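Jukar推出“终身”收纳订阅，账单却要从第一个月算起

2019年11月13日

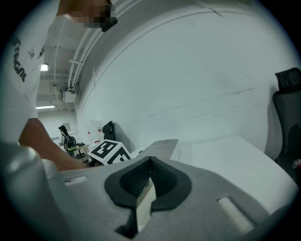 作者：木棉

家居用品公司Jukar宣布，将在明年2月面向个人用户推出一项名为“终身收纳”的订阅服务。用户按月付费，可以从目录里挑选抽屉隔板、鞋架、挂钩和叠放盒，用腻了寄回去换别的款式。公司把它称为“家居消费的下一步”。读完新闻稿和附在后面的服务条款，我的感觉是，下一步迈得很大，落脚点在哪里却没写清楚。

先看价格。基础档一年的费用是3240元，可以同时保有15件物品，超出部分另行计费。新闻稿里没有给出单件物品的零售价，只说“远低于逐件购买的长期成本”。长期是多长，逐件购买又按什么标准来算，文中都没有交代。把这笔钱按15件平摊，每件每年是216元。一块抽屉隔板，多数家庭买回去以后会用到搬家为止，很少有人每年为同一块隔板再付一次钱。

Jukar的答复可以在常见问题一栏里找到：订阅的价值在于“更换的自由”。这个说法放在服装上或许成立，放在玩具上也勉强讲得通，孩子长得快，兴趣变得也快。可是鞋架的季节性在哪里？挂钩的潮流又由谁来定？公司展示了四套“季度主题”，名字分别叫晨雾、砂岩、浅滩和松针，颜色从浅灰过渡到深绿。除了颜色，产品尺寸和结构看不出差别。

再看“终身”两个字。服务条款第六条写明，所谓终身，指的是“物品在订阅有效期内享有的维修与替换保障”。也就是说，停止付费的那一天，终身也就到期了。同一条还规定，用户退订后须在21天内寄回全部物品，逾期按“目录价”扣款，而目录价由公司“不定期调整”。退订时清空一个塞满东西的衣柜，再找箱子把架子装好寄走，这份麻烦大概也算在商业模式里面。

押金也值得多看一眼。首次开通要交648元，退订并验收之后返还。验收的标准是“正常使用痕迹以外无明显损耗”，怎样算明显，由仓库一方判断。条款里没有申诉流程，只留了一个客服邮箱。我周二发过去的邮件，到发稿时收到的仍是自动回复，内容是感谢我对整洁生活的热情。

Jukar反复强调的另一个卖点是环保。新闻稿称，循环使用可以让家居塑料制品“告别一次性时代”。问题是，收纳盒从来就不是一次性用品。许多人家里的饼干铁盒装了二十年针线，也没有人替它申请过什么认证。把本来耐用的东西来回寄送、清洗、重新包装，中间的纸箱、胶带和运输都会带来消耗，公司没有拿出任何一份完整的核算。附录里倒是有一张对比图，横轴标着“传统方式”和“Jukar方式”，纵轴没有单位。

试点数据同样单薄。公司说，服务已经在Vinham的一个住宅区试运行，共有211户参加，“绝大多数表示满意”。满意度问卷的题目没有公布，试点期间用户是否付费也没有说明。如果是免费试用，那么满意并不奇怪，免费送上门的鞋架我也会满意。更有参考意义的数字是试用结束后有多少户愿意按正式价格续订，这一项在材料里找不到。

竞争对手的动作比较克制。Flarnier前年做过类似的家具租赁，主打书桌和单人沙发，后来悄悄缩减到只面向企业客户，官网上的个人入口至今还挂着“升级维护中”的提示。大件家具好歹有搬运困难、购买成本高这两条理由，租赁确实能替租房的人省下一笔。小件收纳用品恰恰相反，价格低，体积小，二手转让也方便。Flarnier没能做成的生意，换成更便宜的商品再做一遍，难度未必会下降。

另一家品牌Vlachou走的是老路子，卖零件，也卖替换件。隔板断了可以单买一块，卡扣松了可以单买一包，说明书放在网上任人下载。这种做法写不出激动人心的新闻稿，用户也不用每个月惦记扣款日。论“终身”，它离字面意思可能还更近一些。

当然，订阅服务并非完全没有适合的人群。短期外派、频繁换租、刚搬进空房子又不想一次花太多钱的人，也许会觉得划算。不过基础档的最短合约期是12个月，提前解约要支付剩余费用的三成。恰好是最需要灵活的那群人，被合约期挡在了外面。条款里另有一项“暂停”功能，一年可以用一次，最长30天，暂停期间物品不必寄回，费用减半。减半，意思是东西放在自己家里，服务停了，钱还得付一半。

配送范围也有限。首批只覆盖六个城市的中心城区，郊区用户需要自己到取货点领取和归还。取货点的名单“将于上线前公布”。对没有车的人来说，抱着一组叠放盒坐地铁来回，很难和宣传片里那种轻盈的生活联系起来。

还有个人信息的问题。开通服务时，应用会请用户拍摄衣柜和储物间，用来生成“专属收纳方案”。隐私说明里写着，照片可能用于“改进产品及合作伙伴服务”，合作伙伴是谁没有列出。用户可以选择不上传，但不上传就只能自己量尺寸，而目录页面上有好几款产品根本没有标注深度。笔者试着按流程走了一遍，在“跳过”和“稍后再说”之间来回点了三次，最后还是回到了拍照页面。

过去几年，什么都可以订阅，从剃须刀到袜子再到盆栽。其中一些确实方便，剃须刀片会钝，袜子会破，按时送来省心。收纳盒不会钝，也很少破。要让人相信它需要按月付费，总得先回答它在第二个月比第一个月多做了什么。

Jukar表示，正式上线前还会公布两档更高的套餐，并对现行条款“进行优化”。预约页面已经开放，预约本身不收费，但需要绑定支付方式。页面底部有一行小字，说明预约用户将在服务上线当天自动开通基础档，如不需要，请提前三个工作日取消。取消入口在“账户”“设置”“其他”之下的第二页。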